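The wash I stopped being scared of

By Evelien Maes
December 10, 2023

I have a confession to make about the colour yellow. For years I didn't own any of it, and the reason was entirely to do with laundry. I'd see a gorgeous mustardy jumper in the window at Mertens (the good one, on the corner, not the outlet) and I'd think, lovely, and then I'd think about my black jeans, and I'd keep walking.

My mum sorted everything. Whites, lights, brights, darks, towels, "delicates", and a mysterious seventh pile on top of the dryer that as far as I know is still there. She did laundry the way other people do their taxes. So when I moved into my first flat on Wirkengate, with a kitchen the size of a bath mat and a machine wedged under the bench, I tried to do it her way, and within a fortnight I had piles up the hallway and no clean socks. One person does not make enough bright clothes in a week to fill a drum! I'd run a whole cycle for a tea towel and two T-shirts and feel sick about the water bill.

And then in July I bought a yellow shirt. Linen, second-hand, eleven dollars, completely impractical, and I wore it three days running. By the fourth day it had sauce on it and I had a decision to make.

I rang my aunt, who ran the laundry at a guesthouse out at Flustdale for most of my childhood and has opinions about everything from pegs to prime ministers. She laughed at me for quite a while. Then she said, "Has the black one been washed before?" I said yes, loads of times. "Cold water?" Yes. "Then put them in together and go for a walk."

So that's what I did, only I didn't go for a walk, I sat on the kitchen floor with a cup of tea and watched the whole thing go around like it was the finale of something. Fifty-two minutes. It came out perfectly fine. Yellow was yellow, black was black, and I felt a bit silly and also as though I'd been handed back half my weekend.

I've been asking everyone about their washing since then, which has made me a real treat at dinner parties. People are so secretive about it! One friend turns every single thing inside out, including hankies. Another has never once cleaned the filter and didn't know there was one (we did it together on a Saturday sort of afternoon with a baking tray and an old towel, and I won't tell you what came out, except that some of it was currency).

Here's where I've landed, for what it's worth. New darks go on their own for the first few washes, and anything red I still treat like a live animal. After that, if it's been through a few times and the water is cold, in it goes. I check pockets now, every one, after the incident with the lip balm. Zips done up, bras in a bag. I use less detergent than the cap tells me to, and I've given up fabric softener altogether, mostly because the Etine stuff I used to love changed its smell and I took it personally.

The other thing my aunt drilled into me was not to overfill. She says you should be able to get your hand in flat on top of the clothes, and if you can't, take something out. At Flustdale they had a handwritten sign about it over the machines, with 300 written on it and underlined, and for years I thought that was a rule about weight. It was the room number of the guest who'd stuffed a doona in and flooded the place.

A small load is nothing to be ashamed of, either. Two or three things you want to wear tomorrow, a quick cold cycle, and you're done before the news is over. I used to save everything up for one enormous Sunday-night session and then have nowhere to hang it, so there'd be damp trousers on every door in the flat and a clothes horse you had to climb over to get to the loo.
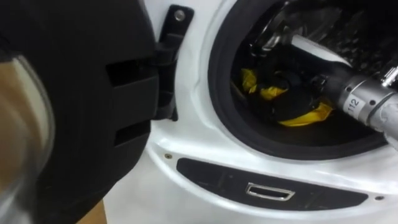

Yellow and black, sharing a drum.

Do wipe the rubber seal, by the way. Run a cloth right around inside the fold, where the fluff and the hairpins collect, and leave the door ajar for a while afterwards so it can air. I do it while the kettle boils. My towels stopped smelling like a pond within a week or so, and I'd been blaming the towels! I'd very nearly bought new ones.

Mum came to stay last month and caught me at it, bundling a black top in with the famous shirt. She didn't say a word. She stood there in her dressing gown with her toast, and then she went off down the hall and came back with a lemon-coloured cardigan I'd never seen before and asked if there was room for one more.

There was, just. She did make me put it on gentle.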